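3. How the parish at Harkholm kept its Latin hymns

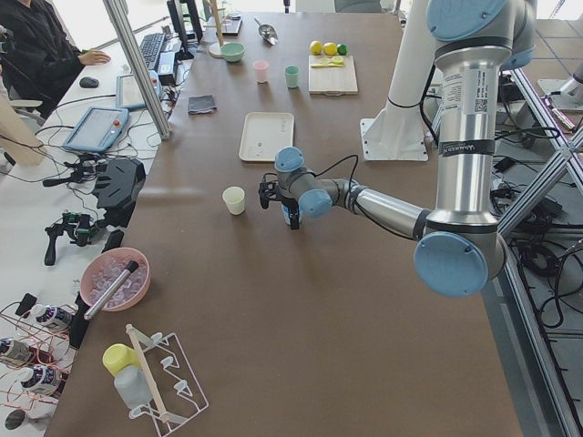
I came to Harkholm expecting to write a short section on hymn books and then get on to the harder business of the sermon notebooks. I stayed on the hymn books for most of November. The reason is simple enough: what people sang in that parish after the new missal arrived doesn't match what the parish was told to sing, and the gap is wide enough that I couldn't leave it in a footnote (my first draft tried, and Hwa-young Kwak, who read it, wrote "no" in the margin twice).

Let me go back a step. The diocese sent out its instruction on music in the vernacular along with a list of approved hymns, and the priest at Harkholm read it from the pulpit and copied it into the notice book. So far, so ordinary. The neighboring parish at Oltine got the same letter, and by the following Easter its choir had put the old books in a cupboard. I've seen the Oltine service sheets and there is hardly a line of Latin in them after that date. If you only had Oltine to go on, you'd say the change was quick and that people took it quietly.

At Harkholm the books tell another story. The parish bought 200 copies of the new hymnal, which was more than enough for the pews, and a good many of them are still in the sacristy with stiff spines and clean corners. The old ones are worn to pieces! Pages have been taped in, numbers rewritten in ballpoint, and on the inside covers there are lists of Latin titles in several hands, some with the new liturgical names for the Sundays written beside them. Somebody was matching the old repertoire to the new calendar, and doing it carefully.

3.1 The service sheets

The main source here is the run of weekly sheets, 840 in all, kept in shoeboxes until the parish office moved and they went into proper folders. Arlo Ruiz-Ortega and I went through them separately and then compared notes. We marked a sheet as "mixed" if it listed at least one Latin hymn or chant next to English ones, and we left the ordinary of the Mass out of it, as that follows different rules and would have swamped everything else. On that reading, 690 sheets are mixed. I had guessed a third of the total, so this was a surprise — a happy one, I'll admit, but it did mean rewriting the chapter.

Arlo and I disagreed over 55 of the sheets. Most of these give a tune name only, and a tune name can go with a Latin text or with one of the English versions printed in the new hymnal. We ended up counting them as English wherever there was no other clue. That makes our number for the mixed sheets a low one, and I'd rather have it that way (Arlo would still like to argue over a few of the Lenten ones, and he may be right).

Figure 1. Worktable with robot arm and gripper.

What the sheets can't tell us is how loudly anyone sang. A title on a page is an intention. The organist might have played the verse alone while people looked for their gloves. For that side of things I've leaned on the interviews, and I want to be open that these were recorded a long time after the events and that people remember their own stubbornness fondly. Still, several of them named the same handful of hymns without being asked, and those hymns turn up on the sheets again and again, mostly at Benediction and on the feasts of Our Lady.

3.2 Was this resistance?

I went back and forth on this. The easy reading is that Harkholm was a quiet holdout, a parish that said yes to the bishop and then did as it pleased. There is a little evidence for that. One letter in the parish file complains about "guitars and worse," and the writer plainly thought the whole council had been a mistake. But the letter is on its own, and the same family's name appears on the rota of readers for the English Mass a few months later.

Won's work on rural choirs has been a help to me here. Won argues that people held on to music for reasons that had little to do with doctrine: they knew it by heart, it had been sung at their parents' funerals, the alto line was good. I think that fits Harkholm better than the holdout story does. When I asked one former choir member why they had kept the Latin for Benediction, she looked at me as if I'd asked why they kept the roof on. "Those were the words," she said.

I don't want to push this too far, though. Gomano, the third parish in my group, had choir members with just the same memories and the same funerals, and its Latin hymns were gone almost as fast as Oltine's. Its priest was keen on the reforms and its organist was new. Personal attachment clearly needed somebody at the keyboard who was willing to play along, and at Harkholm the organist stayed put through three pastors. The accounts book shows her small yearly payment going out under each of them, and in the next section I turn to those accounts and to what the parish was spending on sheet music.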